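Pudwood Records to Release Galto's Second Album, "Hattar," in April

Pudwood Records has confirmed an April release for "Hattar," the second full-length album by the electronic and percussion duo Galto. The record contains 10 tracks and will be issued on vinyl, compact disc and download. Streaming services will carry the full album from the day of release.

Galto consists of Trinidad Macapagal (drums, tuned percussion, voice) and Dilwyn Probert (synthesizers, bass, programming). The duo's first album was recorded at home on a four-track machine. "Hattar" was recorded at Brodau, a residential studio with one live room and a separate control room. Tracking took 19 days. Basic takes were played live by both members, with no click track on six of the 10 pieces. Overdubs were limited to voice, bass and hand percussion.

Drums were recorded with a fixed microphone layout that stayed in place for the whole session. Synthesizer parts were sent through a guitar amplifier in the live room and recorded again from a distance, so that both instruments share the same natural reverb. Mixing was done by Probert on the studio's analog desk. The vinyl edition uses a separate master with reduced low-end width and a slightly longer gap between the last two tracks on each side.
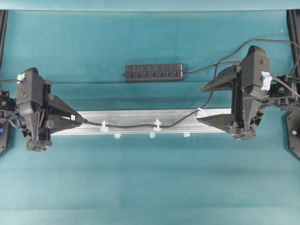

Dilwyn Probert
Synthesizers and production, Galto

"On the first record we edited everything. For this one we agreed on a tempo in the room, played the piece until it held together, and kept the complete take. If a section was weak, we recorded the whole piece again. Two songs were dropped for that reason and may be used later."

Lyrics on the album are by Macapagal and were written before the music. Five tracks have vocals and the other five are instrumental. The title track opens side two and is the longest piece on the record. The first single, "Low Water Table," will be available on Thursday at 10 a.m. It is backed with an instrumental version that does not appear on the album.

"The words were finished first, so the drum parts follow the line lengths," said Macapagal. "That is why some of the bars are uneven. We left them as they were."

Galto will play six dates in support of the release, all as a two-piece and without backing tracks. The set will include the new album in running order, followed by a short selection of earlier material. Venues and ticket details will be published on the Pudwood Records website.

Advance copies are available to press and radio as WAV or MP3 files. Requests for vinyl review copies will be handled in the order received. Lyrics, full credits and a technical rider can be supplied on request.

Press contact: Pudwood Records, press office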